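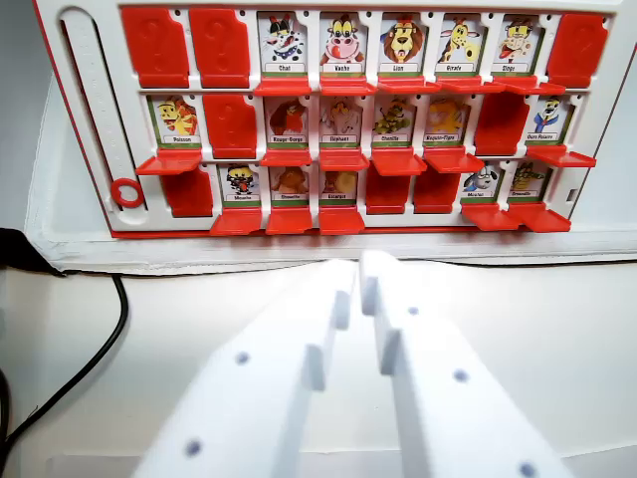

## Ticket 319 – guessing game, French animal cards

**Item:** red and white board, shelf 3, Flendanero toy library
**Reported:** Thursday, at return
**Status:** open

Borrower says some flaps drop on their own when the board is knocked. Also asked for English names. Cards are French only (Vache, Girafe, Ours Polaire and so on) – no English set in stock.

**Checked**

- Top row: pushed each flap down and up. Second from left is stiff, the rest fine.
- Middle row: Chenille card sat too high and caught its flap. Reseated it.
- Red ring on the side slider: moves, but slips if the board is tilted.

**To do**

- Wipe the stiff hinge, try again. No oil.
- Ask Sikel for a spare ring.
- Add "cards in French" to the catalogue entry.

Keep off loan until the ring is sorted.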